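초록빛 소음을 듣는 밤, 그리고 단파 라디오

요즘 제 저녁은 온통 단파 라디오 차지예요. 2024년 2월에 중고로 들인 수신기 하나가 이렇게까지 생활을 바꿔 놓을 줄은 몰랐습니다. 밤 열 시쯤 불을 끄고 다이얼만 켜 두면, 지직거리는 잡음 사이로 어느 나라 말인지도 모를 노래가 스윽 올라왔다가 사라져요. 그 순간이 정말 좋습니다!

처음 입문을 도와준 사람은 렌니츠에 사는 하제르 폴라트 씨예요. 메일로 안테나 선 길이를 물었더니 답장이 무려 A4로 두 장(!)이나 왔습니다. 베란다 난간을 따라 16미터만 늘어뜨려 보라고 하셨는데, 그날 밤 바로 해 봤더니 전에는 바람 소리 같던 대역에서 사람 목소리가 또렷하게 들리더라고요. 혼자 방에서 소리를 질렀어요.
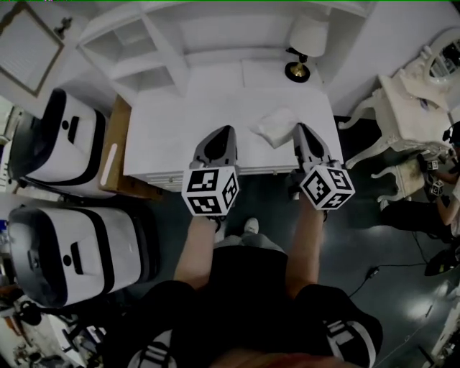
단파에서 제일 재미있는 건 역시 주파수 찾기입니다. 디지털로 숫자를 콕 찍어 들어가는 것도 편하지만, 저는 손으로 천천히 돌리는 쪽이 훨씬 좋아요. 조금 지나쳤다 싶으면 되돌리고, 또 살짝 넘기고, 그러다 목소리 높이가 딱 맞는 지점이 오거든요. 사진처럼 하얀 책상 앞에 서서 양손에 도구를 하나씩 쥐고 앞으로 내민 자세, 저도 라디오 앞에서 딱 그러고 있습니다. 왼손은 다이얼, 오른손은 안테나 선. 앉아서 들으면 편할 텐데 신호가 잡히기 시작하면 꼭 일어서게 돼요.

지금까지 받은 방송 중 최고는 새벽에 잡힌 어느 섬의 작은 방송국이었어요. 아코디언 곡이 끝나고 진행자가 웃으면서 뭐라 뭐라 하는데, 한마디도 못 알아듣고도 같이 웃었습니다. 수신 보고서를 보내면 엽서로 답해 주는 곳도 있다길래 봉투랑 우표도 잔뜩 사 뒀어요. 디디에 보댕이라는 분의 블로그에는 평생 모은 수신 카드가 4000장 올라와 있는데, 구경하다가 새벽 세 시가 된 적도 있습니다. 색 바랜 등대 그림 카드가 특히 예뻐요.

수첩에는 날짜와 주파수, 들린 내용을 적고 있습니다. 벌써 60쪽을 채웠고, 글씨는 뒤로 갈수록 엉망이에요(어두운 데서 쓰다 보니 줄이 막 겹칩니다). 4월에는 젤티타우 언덕에 수신기를 들고 올라가 볼 생각이에요. 주변에 전자제품이 없으면 잡음이 확 줄어든다고 해서 벌써부터 두근두근합니다. 혹시 그 근처에서 들어 보신 분 계시면 어느 대역이 잘 잡혔는지 댓글로 알려 주세요. 보온병은 큰 걸로 챙겨 가려고요!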